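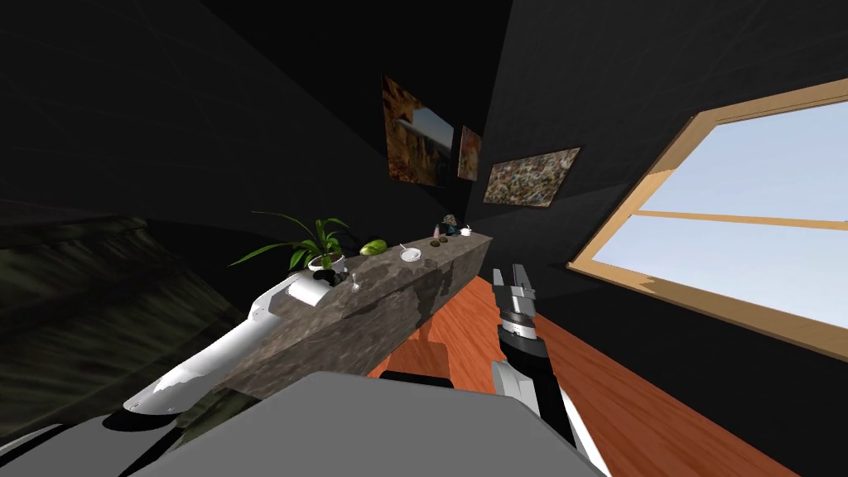

Stellum Robotics Club - Simulation Team

Re: [sim-team] counter task, who has what

Hi all,

Sorry for the slow answer, I was buried in finals and then my laptop decided to update itself for an entire evening. Quoting Tatsuya so the new folks can follow along:

> On 24 June 2018, Tatsuya Imai wrote:
> I pulled the latest kitchen and ran it with both arms. It loads fine
> for me now. Two questions. Are we keeping the plant where it is, at the
> near end of the counter? The leaves get in front of the white arm a
> lot. And is the black arm supposed to do anything in this round, or do
> we just park it over the floor?
>
> Also, can somebody please write down how to start a run? I keep
> asking Grullon and I think he is tired of me.
> - Tatsuya

OK, plant first. I vote we keep it! I know the leaves are annoying, but the Clirkorberg rules say there can be clutter, and I'd much rather fight with it now than at the meet. If it drives you crazy, move it in your own copy and leave the shared one alone - please, please don't push that.

The black arm can stay parked with its fingers up. I'd love to use both arms someday (handing the lime across would be so cool), but we have 4 people and one of them is me. White arm only until the qualifier is behind us.

I also want to leave the small stuff at the far end alone for now, meaning the figurine, the little white cup and the two brown things. The lime is plenty. Thibodeau asked about the paintings too, and no, they don't matter for scoring, they're just nice to have on the wall.

For anyone running it this week, use seed 1547 so we can compare notes. Seed 3083 is the one that crashed on me, so skip it until I've had a look.

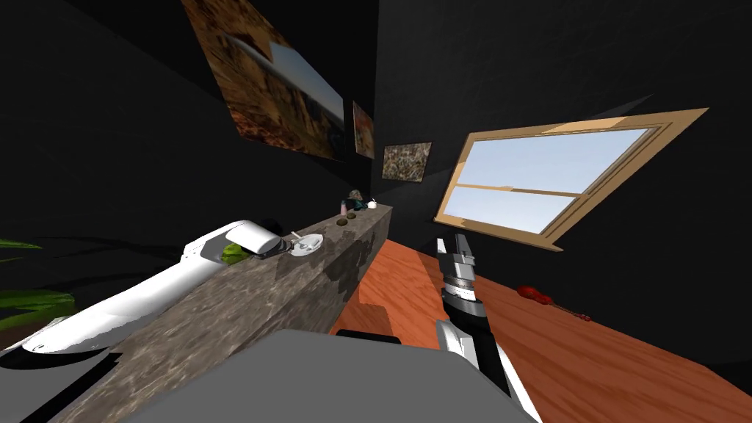
How to start a run

1. Pull the shared branch and close any old simulator windows.
2. Load the kitchen, then type in the seed.
3. Home both arms before you touch anything else.
4. Switch control to the white arm and go for the lime.
5. Save the log with your initials in the name, even if the run was terrible.

My own logs are up through run 29, have at them. Tatsuya, write back if step 3 hangs for you - it did for me once and I had to restart the whole thing.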